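Search this site Enter keywords

Packaging and Voltage Labeling for Partwork Model Kits Sold by Mail
Student project report, Illwood College, Department of Applied Trade Studies

1. Purpose

The project examined how partwork model kits (large-scale vehicle kits issued in numbered packs) are described and packed when resold as complete sets. The reseller was Prelovano, a small shop in Prerkthorpe that ships to buyers overseas.

2. Method

We reviewed 90 listings and sorted them by three fields: completeness, power supply and condition of the outer box. A listing passed if all three were stated in plain words. We then packed 10 test parcels with dummy parts and sent them from Prerkthorpe to Pickering and back. Declared weight was 1415 g per parcel.

3. Results

Completeness was the best documented field. Power supply was the weakest. Many sellers gave the voltage of the lighting unit but left out the plug type, and several copied the text from an unrelated kit. Box condition was usually covered by one stock phrase.

In the parcel test, small parts bagged by pack number stayed sorted. Parts bagged by size did not, and re-sorting took most of an afternoon. Die-cast panels wrapped singly showed no new marks. Two outer boxes had crushed corners.

4. Limits

The sample came from one seller, and the dummy parts had no paint finish. Transit by air was not tested.

5. Recommendations

State input voltage, plug type and missing packs on separate lines. Bag by pack number. Use a double-wall carton for any set above 2000 parts.

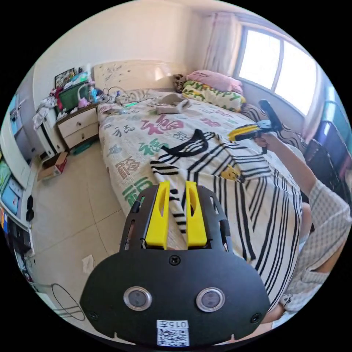 The carton recommendation should be checked against postage bands before the shop adopts it, as the heavier board may move smaller sets into the next band.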